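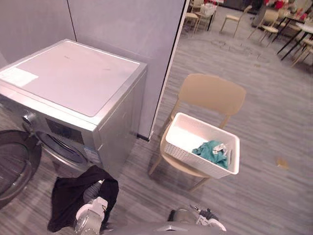
Teodora's comment on the Filberg draft, copied from the margin: rule 2 says "the work area is clear before motion is enabled" and I have yet to meet two people who agree on what clear means. Who signs that, and what did they look at?

Fair. I went through the draft again with her question next to me and most of it falls over the same way. The rules are written for a cell with a fence and a painted floor. We are doing laundry in a corner with a washer, a partition, a chair, and an open room full of more chairs behind. If clear means empty, we never run. If clear means "nothing in there that shouldn't be", then somebody has to write down what should be, and the draft doesn't.

What I'd accept for a start:

Reach area. Whatever either arm can touch from where the base is parked, at full stretch, plus the length of the cloth it is holding. The draft leaves out the cloth. A shirt hanging off a gripper adds a good arm's length of stuff that can catch on a door or a chair leg, and the planner has no idea it is there. Adi says the Entili planner can be given a padded hand shape for this. I asked what padding he would use for a bath towel and he said he would get back to me.

Furniture. A chair used as a stand for a basket or a garment is part of the setup and should go on the setup sheet. Right now it is "just a chair" and people move it. If it matters where it is, it gets written down. If it doesn't matter, I want to see a run where it was moved on purpose and everything still went fine.

Floor. Scraps and cables. I don't care much about a scrap. I care a lot about a cable, both for feet and for the base if it has to back out. Liesbeth wants cables off the floor anywhere the base can drive. I'd go wider and say anywhere a person would step when they walk up to hit stop, and those are two different areas. Somebody should draw both.

Speed. The draft has 500 mm/s as the cap with people nearby. No source given. Juwita thinks it was carried over from the Hotano checklist, which was written for a different arm with a different hand, for moving boxes. I'm not saying the number is wrong. I'm saying I can't find anyone who measured it with our hands on our arms. Until then I'd leave it in with a note that it's unverified, and I'd like the note to stay even if it looks bad on the sheet.

Grip force. Nothing in the draft at all. It talks about pinch hazards to people and never mentions that the hand may be holding on to something a person wants to grab. That is the obvious thing to do when a sleeve gets stuck - you walk in and pull. So the rule should be: stop first, then hands in. And stop has to be defined, see next part.

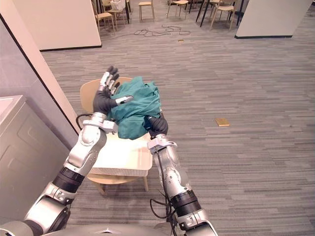
Last changed: 8 Jan 2021, A. Mengal (added stop section, fixed rule numbers)

Stop. Three people gave me three meanings yesterday. For Adi it is the pause in Entili. For Liesbeth it is the red button. For Juwita it is power off at the arm. All fine things to have, and the draft uses one word for all of them.

Pause: arms hold where they are, hands keep their grip. Good for looking. No reaching in.

Button: motion off. I want to know what the fingers do. With both hands on one piece of cloth, one pressing and one with its fingers tucked under, do they let go or stay closed? The draft assumes they let go. Adi assumes they stay closed. Neither has a log to show me. This is cheap to check and should be checked before anyone argues about it again.

Power off: arms may sag. Then the question is what's under them. A chair with a cushion, fine, probably. The edge of a washer top, less fine. If sag is expected then "where the arms are when we cut power" belongs in the procedure.

Two-handed work. Rule 9 says only that both arms "should be coordinated." That isn't a rule, it's a wish. You can't pass or fail it. Suggested wording: when both hands are in contact with the same item, neither hand may move away until the other has either released or been told to follow. Liesbeth points out that cloth is soft and slack, and half the time nothing bad happens if one hand goes early. True, and the other half you drag the chair. I'd keep the wording and allow a written exception for small items, with the items listed.

Cables on the arms themselves. They hang in loops on the outside of the arm and the draft treats them as the arm maker's problem. I don't buy that. Loops and cloth in the same space is our problem. Add to the pre-run check: move each arm through the planned reach by hand or at crawl speed and watch the loops. Person doing it writes initials. No initials, no run. Juwita says people will initial without looking. Yes, some will. Still better than a box nobody owns.

On the records. Drurkance was happy to quote 281 cycles with no incident as support for the draft. I asked for the definition of incident and got "anything that was reported." There was no form to report on until the end of that stretch. So what we have is 281 cycles and an empty folder. I'm asking that the number come out of the cover page until we can say what was being looked for.

To do before the draft goes back:
Finger behavior on button press, both hands loaded - Adi, with log
Sketch of reach area and walk-up area - Liesbeth
Source for the speed cap, or the unverified note - Juwita
Rewrite rules 2 and 9 as things you can fail - me
Setup sheet with furniture on it - Teodora has offered, she should get it since she asked the question

Teodora read the above and wants "clear" struck everywhere and "as on the setup sheet" put in its place. I agree for rule 2. For the others I'd want to read it through once more, it gets silly in the cleaning section.

Asif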